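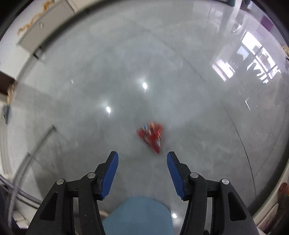 A red wrapper on a glossy floor, between the open jaws of the hand-held gripper.

Kandpal Lab, Gakville — call for participants: picking up litter at home with a hand-held gripper

We study how a robot can learn household tidying from people who do the same task with a gripper in the hand. In our last result, a policy trained on 596 recordings picked up crumpled packaging in 78 of 100 trials. Most of the failures were on shiny floors, where reflections of windows and lamps confused the position estimate. For the next round, named Birero, we need more homes and more different hands.

What you will do: collect wrappers and bags from the floor or from a mat, one by one, and put them in a bin. A session takes two hours, with a pause whenever you want it. Renu Kushwaha will come to your home and bring all equipment.

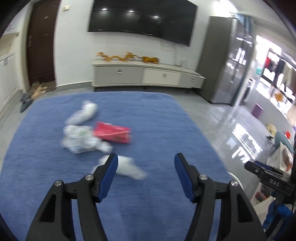 Wrappers and other small items on a blue mat in a living area.

Who can join: adults with normal use of both hands. Experience with robots is not required. We prefer homes with tile or polished stone floor — carpet we have already enough. We ask each participant for 6 sessions, starting in October.

You will be paid after each session. The recordings show your room, so please put away letters and family photos before we start. You may ask us to delete your recordings at any time before the data is published.

To apply, write to Apolinar Robles at the Kusham building front desk and tell us your type of floor and the hours which suit you.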